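Mending night is back at the Steltton hall

What a start to the season! Sixteen of you came through the door on our first night back, which is more than we had at any session last winter, and the kettle barely got a rest. We had jeans with blown-out knees, a much-loved duffel bag, three pairs of school trousers (all the same kid, apparently) and a tablecloth that had lost an argument with a candle.

Ute Ehlers drove over from Bukley to show us sashiko, the Japanese running stitch that makes a patch stronger and a good deal prettier. If you've never tried it, please do. You only need a long needle, some thick cotton thread and a bit of patience, and by the end of the evening even the self-declared non-sewers had a tidy row or two to show off. Ute's big tip was to leave a small loop of thread at every turn so the cloth doesn't pucker once it's been through the wash. I went home and unpicked half a cushion cover after hearing that.

We also had a good long chat about dark fabrics, which are a pain to mend under the hall lights. Charcoal and navy swallow the stitches, and you can't see your pencil line at all. Tailor's chalk in white or yellow works well, and so does a sliver of dried-out soap. Give the cloth a press first if you can, as a crease will throw your line off before you've even threaded up. 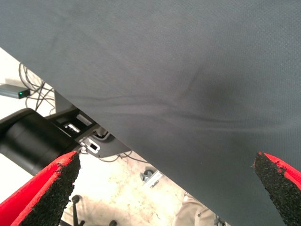
What's coming up

Our next night is 26th September, from 7 pm, and we're doing zips! Bring anything with a stuck, split or missing one. Oltmanns on Elley Street has put aside a box of 100 odd zips for us in all colours, free to whoever can use them, so have a dig before you buy new.

In October we'll move on to darning, with wool socks and jumpers especially welcome. We have 19 darning mushrooms in the cupboard, and I'd love to see every one of them in use.

There's no charge, though a gold coin for tea and biscuits is always appreciated. The big table seats 20, so come early if you want a spot near the iron. Beginners, kids with a grown-up and people who just want to sit and knit are all very welcome.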